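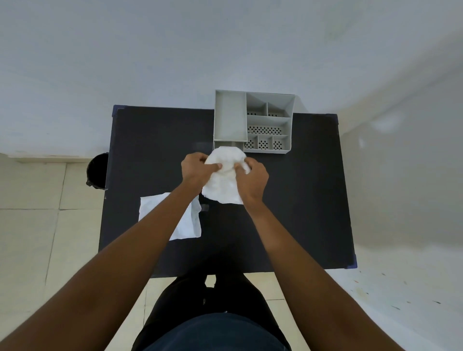 # Call for participants: seated tissue handling study, Fleswood

Semaan is looking for adults to take part in a paid study of how people handle thin paper tissue at a table. The work covers picking up, flattening, folding, crumpling and putting away single sheets. Sessions take place at our ground floor room in Fleswood from September until the places are filled.

The study is paid for by Kostix, which makes packing tissue for glassware and shoes. The results will be used to choose between several weights of paper and to rewrite the packing instructions that go out to small shops. Ryszard Stępień leads the study. Lawal Tamuno runs the sessions and is the person you will deal with on the day.

## Background

Tissue used as a filler is usually crumpled by hand. Two people given the same sheet will make wads of different size and firmness, and the same person will make a different wad late in a shift than at the start of one. A firm wad takes up less room and holds its place in a box. A soft one protects better at first but settles. There is little written down about how much of the difference comes from the paper and how much from the hands.

An earlier round, held at our Dalport site, produced 3,476 crumpled sheets from 108 participants. It gave useful figures for wad size but had two faults. Participants stood, although most of the packers we later spoke to sit down for this work, and the bench tops were pale, which made torn edges on white tissue hard to see. The present round is done sitting at a dark table, with bare forearms so that sleeves do not catch or drag the sheets.

## What you will do

A session lasts two hours, including a break of 15 minutes. You sit at the table with sheets of tissue and a plastic organiser with open compartments. Tasks are read out one at a time. You will not be timed on individual tasks and should work at whatever pace you would use at home.

The tasks are drawn from this list:

- Lift one sheet from a stack without lifting the one under it.
- Lay a sheet flat on the table and smooth it with the palm or the fingers.
- Fold a sheet in half, in quarters or in thirds.
- Crumple a sheet with both hands into a loose wad.
- Crumple a sheet with one hand only.
- Press a loose wad into a firm one.
- Open a wad out again and flatten it as far as it will go without tearing.
- Place a wad or a folded sheet in a named compartment of the organiser.
- Clear the table at the end of a set.

Sheets are plain white. Three weights are used, in an order set before you arrive, and you will not be told which is which. Some sheets will tear. A torn sheet is a valid result and is kept with the rest. Please carry on with the task unless you are asked to stop.

After each set Lawal measures the wads across their widest and narrowest points and then weighs a small metal plate down on each one. Please leave the wads where you put them until this is done. You may stand up and stretch while you wait.

## Who can take part

We need 217 participants in all. You can apply if you:

- are 18 or over;
- can sit at a table for up to 45 minutes at a stretch;
- can use both hands without pain for light tasks;
- can follow spoken instructions in English, or in Polish if you book one of Ryszard's sessions.

Left-handed people are under-represented in the Dalport figures and are asked to say so when they apply. We would also like to hear from people over 65 and from anyone who has worked in packing, catering or laundry. No experience is needed.

You should not apply if you have broken skin on your hands, a known reaction to paper dust, or a wrist or hand injury within the past three months. Mild arthritis is not a bar, but please mention it so that the one-handed tasks can be left out.

Anyone who took part in the Dalport round is welcome to apply again. Your earlier results will be linked to the new ones only if you agree to this in writing.

## Clothing and preparation

Wear a short-sleeved or sleeveless top. Trousers or a skirt in a dark plain colour are preferred, as white fibres are picked out more easily against them when the area round the chair is checked. Take off rings, watches and bracelets before the session. A locker with a key is provided.

Wash your hands on arrival with the plain soap supplied and dry them fully. Do not use hand cream on the day of the session. Cream changes the grip on thin paper enough to spoil a full set, and 11 sets were lost this way at Dalport. Long nails are acceptable. Please do not cut them specially, as we record nail length as part of the form.

The room is kept between 19 and 21 degrees and at steady humidity. It can feel cool with bare arms after an hour, so bring a cardigan for the break.

## Table and seating

The table height is fixed. The chair is adjusted so that your elbows are level with the table top or slightly above it, and a footrest is available. Wheelchair users can be seated at a second table of adjustable height with the same dark finish; please ask for this when you apply, as it needs to be booked for the whole day.

The organiser stands towards the far side of the table. If you cannot reach it in comfort, say so at the start and it will be brought nearer. The new distance is written down and does not affect your place in the study.

## Payment and expenses

Participants receive £36 for a full session, paid by bank transfer within ten working days. If you stop early for any reason you will be paid for the time you have given, with a minimum of £18. Bus and rail fares within the Fleswood area are refunded against tickets. There is a small car park behind the building - no charge, but spaces cannot be held.

A smaller group will be invited back for a second session, paid at the same rate, to check how far each person's results change between visits. Agreeing to the first session does not commit you to the second.

## Records and consent

You will be sent a consent form with your booking. Sessions are recorded, and the recordings are used to note grip, hand position and the number of movements in each task. Your name is held apart from your results under a participant number. Kostix receives measurements and written findings only.

You may withdraw at any point during the session and for 30 days afterwards, without giving a reason. If you withdraw, your recordings are deleted and your sheets are removed from the count. After 30 days the results are merged and can no longer be separated.

All tissue is recycled once measured. Over 1,050 sheets have been set aside for the trial sets alone, so participants need not worry about spoiling one.

## Session times

Sessions start at 9.30 am, 12.15 pm and 3 pm on weekdays. There is one Sunday session each fortnight, starting at 10 am, and these places go quickly. Please arrive ten minutes early. Anyone more than 20 minutes late will be offered another date, as the sets cannot be shortened.

## How to apply

Ask for an application form at the Semaan reception desk in Fleswood, or write to Lawal Tamuno at the same address. State:

- your name and a daytime telephone number;
- your age;
- which hand you write with;
- any work you have done that involved packing or folding;
- two session times that would suit you;
- whether you need the adjustable table.

You will have a reply within five working days. Places are given in order of application within each age group, and a reserve list is kept for cancellations. Questions about the method or the use of the results should be marked for Ryszard Stępień.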